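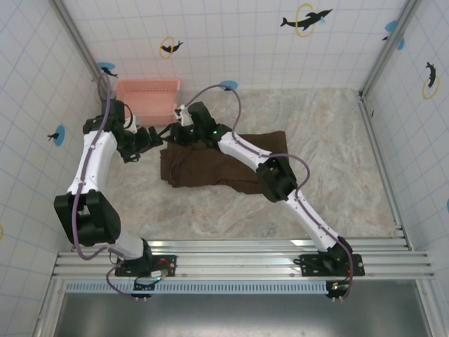
By Rungnapa Sitthichai, Nostent
Published 19/03/2022

Comparing grippers on the work they will be asked to do

Most laboratories that buy a gripper read the data sheet first and the object last. The sheet gives stroke, closing force and weight, and those figures are useful when the object is a block or a bottle. They say very little about a folded cloth. It is the view of this author that cloth handling should be a standard part of any gripper trial, and that institutions which leave it out are spending money on the wrong evidence.

A folded cloth lying beside a plastic basket looks like a modest test. It asks a good deal of two arms. The fingertips must come close to one another without touching, the forearms must pass over the work without dragging it, and the cables must follow each joint without pulling on the wrist. A fault in any of these may remain hidden for months on a bench where only rigid parts are picked.

At Nostent we compared two sets of fingers, the Ister and the Drollon, over 600 attempts at lifting and placing cloth. The Ister set has the higher closing force and was the favourite of the purchasing group. It was also the set that most often took hold of two layers when one was wanted. The Drollon set is weaker and its tips are narrower. My colleague Charoen Boonchu had argued for it from the start, and the results supported him on folded edges, though not on flat cloth, where the two were hard to separate.

The controller deserves the same attention. For the first 200 attempts we ran the arms on our older controller, and for the remainder on Nuchit. Several failures that had been entered against the fingers disappeared after the change. The older unit let one arm arrive slightly before the other, and the cloth was pushed along before it could be held. Had the trial ended early, a sound product would have been rejected for a timing fault elsewhere. I would therefore ask that no gripper report be accepted unless it names the controller used and states whether it was changed part of the way through.

Liam Hartley has objected, in a note circulated to members, that cloth is too variable to serve as a fair measure. No two folds are alike, he writes, and a laboratory may obtain whatever result it wishes by arranging the material kindly. The objection is a serious one. Our answer was to lay out seven starting folds, written down in advance, and to have them set by a person who did not know which fingers were fitted. This costs time – more than we had planned for – but it is not difficult, and Anong Noiphan has since shortened the procedure so that it fits on one page.

There remains the matter of what is reported. Success rates are easy to print and easy to compare, and they conceal the manner of failure. A gripper that misses the cloth and closes on nothing may be corrected in software. One that creases the upper layer and drags it sideways has spoiled the next attempt as well. These should be recorded separately, and members should be willing to publish both.

I ask that the working group consider the point at its meeting in June, before the next round of purchases is approved.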